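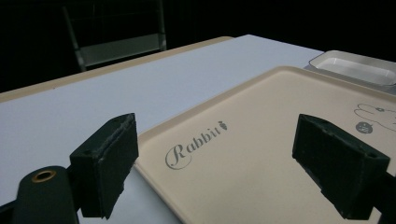

Figure 3. A hand-held gripper at the tray station, with the fingers apart and the tray marked "Rabbit" between them.

14 shares | 2 comments

3.2 Setting up and looking after the tray station

We have found over the years that readers who write to us want to hear less about the learning method and a good deal more about how the station is kept running from one morning to the next, so we hope we will be forgiven for taking our time over it. The station, which we call Venter, is used for the tray and dish portion of the Galley tasks. It is a plain table with two hand-held grippers, one for each hand, and most of our trouble with it has come from very ordinary things: finger faces that have gone smooth or ragged, cables that pull at the wrist, and a table that has been nudged by somebody's hip.

The fingers get looked at first. Before a session the operator opens and closes each gripper slowly, watching from the front to see that the two end faces meet squarely. A finger that meets its partner at one corner only will still pick up a thick rim quite happily, and this fooled us for a long while, but it lets a thin rim turn in the grasp. Scuffing along the top edge (the left finger in Figure 3 shows plenty of it) does not worry us much. We change a finger when the wear reaches the inner face, and we always change both fingers of a pair together, even when one of them looks perfectly good. Leopoldo Arellano, who built the first pair, argued for this from the beginning, and it took us 48 sessions of mismatched fingers to come around to his view!

After any change of fingers the opening has to be measured again. The operator closes the gripper fully, records the reading, opens it fully, records that one too, and then repeats the pair of readings until four in a row agree. If they refuse to agree, the mounting screws are usually the place to look.
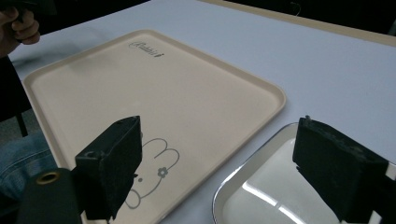
How often do the finger faces need to be cleaned?

Wipe them with a dry lint-free cloth at the start of each session, and again whenever an object slips twice in the same grasp.

We used alcohol wipes through our first August and stopped when the faces began to feel tacky. A dry cloth takes a little longer, and one does have to be patient with the corners, but the grip has been steadier for it.

The cables deserve a paragraph of their own. Each gripper has its own cable, and the operator should be able to reach the far side of the table with either hand without feeling any tug at all. We ask people to try this with their eyes shut, since a light pull is much easier to feel than to see. Slack is taken up on the floor side and never on the table, where a loop can catch the lip of a tray and drag it a finger's width before anyone notices.
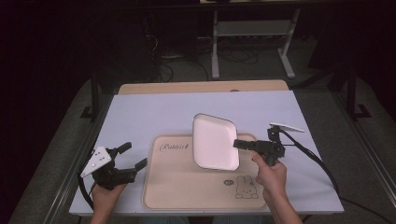

A dragged tray matters to us more than it might seem to, because the starting position is written down only once for each block of trials. When a tray has shifted, the operator puts it back, marks the trial, and checks both cables before going on. Out of the 302 trials kept for the Galley set, the ones marked in this way were mostly from late in the afternoon, when arms were tired and the cables had slowly worked their way back toward the front edge. We now break at 3 p.m. and lay the cables out fresh, and the opening of each gripper is read again at the same time. The readings are kept with the trial records, so that a drift in one gripper can be traced back to the last change of fingers.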